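3.2 Sites and rooms

Data were collected in two small office buildings, Estex and Stokela. Both have open-plan floors and a handful of shared workrooms, and in both the staff complained of noise before we came. We picked workrooms over desks for the main measurements – desks move, people move, and the building managers would not let us tape anything to the carpet.

Each building gave us four rooms, 8 in total. Rooms were matched in pairs by floor area and ceiling height as closely as we could manage. Ceiling tile was the same in all of them (mineral fiber, older stock at Stokela). Windows were kept shut. Doors shut too, except room 6, where the latch was broken and the door stood open a hand's width for the first two sessions. Those sessions are kept in the data set and flagged.

3.3 Measures

Reverberation time was taken at 500 Hz, since speech was the main concern and the low bands were a mess in the smaller rooms. Balloon bursts, three positions per room, two bursts each. Background level was logged for 30 minutes at each position with the ventilation on. We repeated this with the ventilation off in the Estex rooms only; Stokela could not turn it off by room.

Staff filled in the Atarum short form, a one-page sheet we wrote for an earlier pilot. It asks how easy it is to follow a talker across the room, how often a conversation next door can be understood, and how tired the person feels at the end of the day. 33 sheets came back complete. Sheets with a missing tiredness item were dropped. We did not try to fill in the gaps.

Scores were compared within pairs. No correction for age or hearing loss, the sheet does not ask for either, and this is a real weakness when it comes to the tiredness item.

3.4 Wall surfaces

Wall finish turned out to vary more than the floor plans suggested. Painted drywall is the most common, then fabric panels, then storage surfaces of various kinds. Perforated board is a special case. With an air gap and some fill behind it, it can take up sound in a fairly narrow band; fixed flat to a hard wall it does very little. People tend to assume teh holes do the work. We noted the backing wherever a panel edge could be reached and coded the rest as unknown.

Fittings hung on the board were left in place during measurement, as in normal use. Figure 4 gives the general type: gray board with evenly spaced round holes, a black cup holder mounted on it, and a light wooden tabletop meeting the board at its lower edge. Hard tabletops right against a wall were recorded separately, becuase they add an early reflection close to a seated listener.

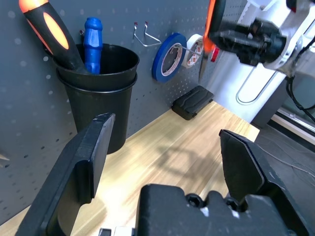 Figure 4. Perforated wall board behind a wooden tabletop.

3.5 Analysis

Paired differences first, then a simple rank test. We used the Ansari scoring sheet to turn the item answers into one number per person – higher is worse. Room medians, not means, because two people marked the top box all the way down. Rooms with unknown backing were run twice, once as absorbing and once as hard, and both results are reported in Section 4.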